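4.3 Filling the refill box

This section covers packing one Werasach refill box from a mixed pile of small wrapped items. Read section 4.2 (Covering the work surface) before you start. One box takes up to 32 items of the standard size. Larger items reduce this number.

You need:
One open box, lid or flaps clear of the opening
The items to be packed, in their wrappings
The packing slip for the order

1. Smooth the covering over the work surface. Short creases are acceptable. A fold high enough to tip the box is not.

2. Put the items on one side of the work surface in a single pile. Do not sort them yet.

3. Set the box next to the pile with the opening facing up. The box may stand at an angle if this shortens the reach.

4. Check the inside of the box. Remove scraps of wrapping, loose labels and dust.

5. Take items from the top of the pile, one at a time. Hold each item by the sealed edge of its wrapping where there is one.

CAUTION: Do not pull an item out from under others. Thin clear wrappings tear at the seam, and a torn item must be set aside and replaced.

6. Place the first items flat against one long wall of the box and work toward the opposite wall. Finish one layer before starting the next.

7. Stop 2 cm below the rim. Press the top layer lightly with an open hand – the items should give a little and spring back.

NOTE: Clear wrappings are hard to see against a shiny interior. Look into the box from both ends before closing it.
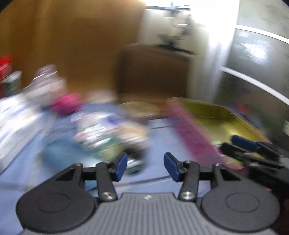 Figure 18. Open box on the covered work surface, with the mixed pile alongside.

8. Compare the contents with the packing slip. If the slip and the box do not agree, empty the box and repeat from step 5.

9. Place the slip on the top layer, printed side up, and close the box. Go to section 4.4 for sealing and labeling.

NOTE: Items left over at the end of an order go back to stock in their original wrappings. Do not carry them over to the next box.

Section revised 04/04/2019, D. Hawthorne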